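Forsberg open day, who else went?

29 replies · 748 views

gearhound
Drove out to the Forsberg open day in September and I'm still buzzing! They had the doors open from 10 a.m. and you could walk right up to most of the stations – way closer than at Billard last year.

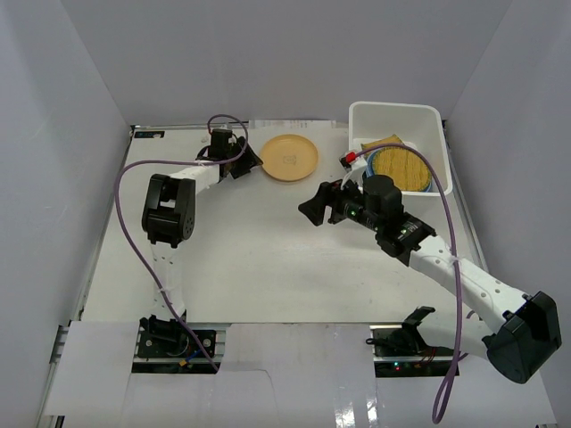

The two-arm dish station was my favorite by a mile. I could have stayed there until closing. Each arm has its own gripper and its own purple cable, with the plate between them and a white bin over on the right. I love seeing the wiring out in the open like that!

markamari_fan
Jealous! But I'd say Billard was better. At least they let you ask questions.

gearhound
They took plenty of mine, maybe you went at a bad hour?

solderqueen
Have to disagree on the dish station too. One arm is enough for a plate. The Cestska sorting line was the real show.

gearhound
One arm to hold, one to wipe – I'd want both in my kitchen.

99 likes · 244 shares

Comments
tinbox: Is it on again next year?
pal_o_matic: Hope so, bringing my kids!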